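Larkow Hall Open Auditions
Venue Safety and Readiness Inspection: Checklist with Comments

Date of inspection: September 16, 2020
Areas covered: front entrance, lobby, holding room, audition stage, sound desk, backstage corridor, parking lot
Status key: S = satisfactory, A = action needed, N = not applicable at this visit

This checklist is completed before any day on which singers, bands or dance acts are admitted for audition. Items marked A must be closed by the house manager before doors open. A copy is kept at the sound desk and a second copy in the front office.

Section 1. Entrance and registration

1.1 Main doors open fully and stay open on their hooks. S
1.2 Ramp clear, handrail firm. S
1.3 Waiting line marked on the sidewalk at six-foot spacing. A
Comment: The chalk marks from the last audition day have washed off past the ticket window. Replace with tape. The line should turn at the corner of the building and must not cross the driveway of the Bralent store next door.
1.4 Registration tables set back from the doors, with a separate way in and a separate way out. S
1.5 Hand sanitizer at both tables and at the stage door. S
1.6 Face covering notice posted in large print. S
Comment: Singers may remove coverings only when standing on the stage mark. The notice should say so. At present it says "while performing," and several acts in April took this to include warming up in the lobby.

Section 2. Holding room

2.1 Posted limit for the room: 64 persons, including staff. S
2.2 Chairs spaced and fixed in place. A
Comment: Chairs in the two rows nearest the window had been pushed together. Reset and tape the legs. Parents who come with younger singers are to be counted in the limit.
2.3 Both exits unlocked from inside. S
2.4 Exit signs lit. S
2.5 Water available in sealed bottles only. S
2.6 Instrument cases kept out of the aisles. A
Comment: There is no rack for large cases. Until one is bought, use the coat check. Keyboard stands and bass cases are not to be leaned on the radiator covers.

Section 3. Stage and electrical

3.1 Stage floor free of splinters, loose boards and old tape. S
3.2 Front edge marked in white. S
3.3 Cables taped or covered wherever people walk. A
Comment: The microphone lead crosses the steps at stage left. Run it behind the monitor and cover it. The same comment was made in April and was closed at that time. The cover is in the prop closet.
3.4 Power strips not connected one to another. S
3.5 Stage lights fitted with safety chains. S
Comment: All chains were checked by hand from the lift. One clamp on the rear bar was stiff and was greased during the visit. 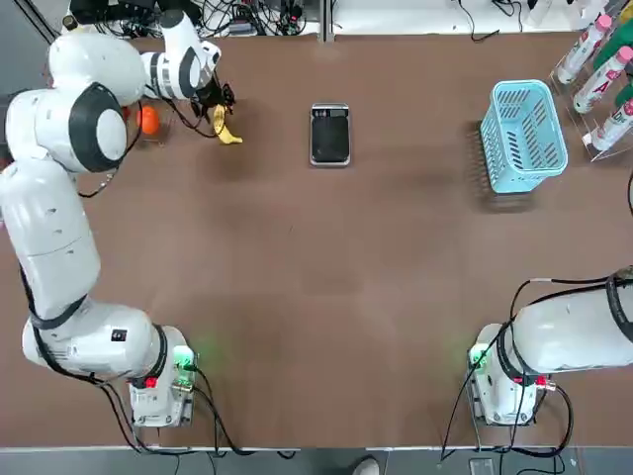 3.6 Backing track player and spare tested at the sound desk. S
3.7 Sound level at the judges' table measured with a full band playing. A
Comment: The reading was 87 decibels with the side speakers on. This is higher than is wanted for judges who will sit there through a full day. Turn the side speakers off for auditions and measure again. Ear plugs are to be offered at the table in any case.
3.8 Microphone covers changed after each singer. S
Comment: The stock of 200 covers is enough for the first day only. A second order has been placed with Clolletent. If it does not arrive, the second day should be limited to acts that bring their own microphones.

Section 4. Backstage and dressing rooms

4.1 Corridor clear for its full width. A
Comment: A rolled dance floor and two flats from the spring show are stored along the wall near the Tiwari Room. Move to the scene dock.
4.2 Mirrors secure, lamps guarded. S
4.3 Changing rooms for minors separate and signed. S
4.4 Fog machine. N
Comment: Fog, flame and confetti are not allowed at auditions. Acts that ask should be referred to the printed rules.

Section 5. Fire and first aid

5.1 Extinguishers in date and hung at the marked points. S
5.2 Alarm tested from the lobby panel. S
5.3 First aid kit complete. A
Comment: Cold packs missing. Dance acts are on the schedule for the first afternoon, so this item is to be closed first.
5.4 Trained first aider named on the duty sheet for each session. S
5.5 Meeting point sign visible from the stage door. A
Comment: A branch hides the sign from the steps. Trim or move the sign.

Section 6. Parking lot

6.1 Fire lane clear. S
6.2 Lighting works at all poles. S
6.3 Loading space for bands marked and coned. S
Comment: Limit each band to fifteen minutes. Vans over 4000 pounds are to use the rear gate, as the side drive has a weight limit.

Closing of items

Each item marked A is to be initialed and dated on the office copy once the work is done. Items 3.3, 4.1 and 5.3 will be looked at again in person. The remaining items may be closed on the house manager's word. Questions about this checklist should be left in writing at the Larkow Hall front office.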